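Wesex Home Help > Electrics and heating

Extension leads in a rented workroom – how many is too many?

fernbank_lane

I rent the upstairs back room of an old building in Grirncombe. It has two double sockets, both on the same wall as the door, and they are behind a radiator that doesn't get very warm. Everything else in the room runs from extension leads. I have been there since October and have added to them bit by bit, and I now think I ought to sort it out properly before next winter.

What I have at the moment is one long lead from the left socket to the big table, with a four-way on the end of it. A second lead goes round the skirting to the window for a lamp and a fan. The kettle goes straight into the wall. When it is cold I also have a Zindetti oil-filled heater, which says 2,000 watts on the label underneath. The heater has been going into the four-way because its own flex is short and won't reach the wall from where I sit. 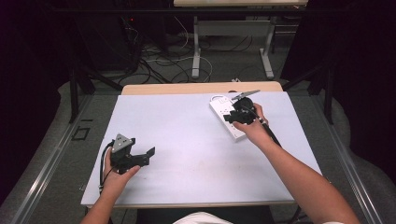

Nothing has tripped so far. The plug of the long lead was warm when I pulled it out in the spring, though, and I didn't like that. It wasn't hot enough to hurt. There was no mark on it and no smell.

I asked the letting agent about having more sockets put in and was told I could have it done at my own cost, with their written consent, and that the work would stay behind when I leave. I only have 15 months left on the lease so I am not keen to spend a lot. The floor is boards with a thin carpet over them, and the walls are plaster over something very hard.
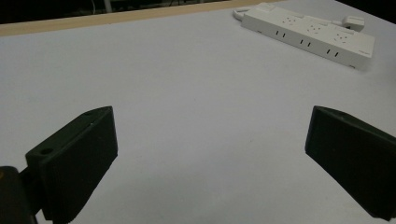 The power strip on the big table.

My questions are these. Is it all right to run a heater from an extension if the total is under the limit? Does it matter if the spare cable is left wound on the drum? And is there a cheap way of getting power to the middle of a room that doesn't involve a lead across the floor? I have a rubber cover strip over it at present but it curls up at one end and I have tripped on it more than once.

Last thing, the lead to the window is an old one that was in the cupboard when I moved in. It is a Joo, brown, with a round-edged plug and no date on it that I can find. Is there any way of telling whether it is still fit to use?

4 comments on this post

pennywort

Don't run the heater off the extension. I had one do the same and the plug went brown round the pins. Move the heater nearer the wall, or move yourself nearer the wall.

I'd bin the old lead as well. They aren't expensive.

1 comment

oldmill_sparks

I was an electrician for most of my working life, retired now, so treat this as general advice and get someone to look at it in person if you are in doubt.

A standard UK plug has a fuse of up to 13 amps, which comes to 3,000 watts, near enough. That is the most a single extension can take in total, however many sockets it has. Some leads are rated for less, so look at the label on the lead itself. If it says 10 amps or 5 amps then that is your limit, and the fuse in the plug should match it.

Your heater at 2,000 watts is within the limit for a 13 amp lead if the other things are small – a lamp, a laptop charger, that sort of load. The trouble with heaters is that they run for hours. A kettle draws more but it is off again in a few minutes. A plug that is slightly loose in the socket, or a fuse clip that has lost its spring, will warm up under a heater when it never would under a kettle. A warm plug is worth taking seriously. Sometimes it is the plug and sometimes it is the wall socket, and if it is the socket then a new lead won't cure it. Try the heater in the other wall socket for an hour and see if that plug gets warm too.

My advice is the same as above. Heater straight into the wall, always, and put it where the flex reaches.

On the drum, yes, it matters a great deal. Cable that is wound up can't lose heat. Most drums have two figures printed on them, one for fully unwound and one for wound, and the second is much lower. If you only need a short length, buy a short lead and put the drum away.

Don't run a lead under the carpet. People do it to get rid of the trip hazard, but it gets trodden on where you can't see the damage, and it can't cool. If you must cross the floor, get a heavier cover strip and tape the ends down with proper cloth tape.

Don't plug one extension into another either. If your four-way is a separate strip plugged into the long lead, replace the pair with one lead of the right length.

As for the old Joo lead, look at the plug pins. The live and neutral pins should have black sleeves on the half nearest the plug body. If they are bare metal all the way, it is old enough to throw out. Then run your fingers along the whole cable with it unplugged and feel for nicks, flat places or stiffness. Open the plug if it is the sort that opens and check that the cord grip is holding the outer sheath and not the inner wires. If any of that is wrong, or you simply aren't sure, replace it.

9 comments

slatequarry

Agree with most of the above. On the question of getting power to the middle of the room, it may be cheaper to turn the room round. I had the same layout in a place I rented and spent ages looking at floor boxes and trunking, and in the end I put the table end-on to the socket wall. The lead then ran down the table leg and along the skirting in stick-on trunking and never crossed the floor at all. The trunking was white plastic and came off with a hairdryer when I left, though it did take a bit of paint with it in two places.

If you can't turn the table, ask a local electrician for a price on a single extra double socket in surface trunking. It doesn't need the wall chased out, which will help with hard plaster. I wouldn't guess at the price in your area. I was charged a 60 pound call-out before any work, so ask about that on the phone.

Also get the consent in writing before anyone drills. An email will do.

2 comments

Last updated 15/06/2024

Contact us | Copyright Wesex Home Help | Back to top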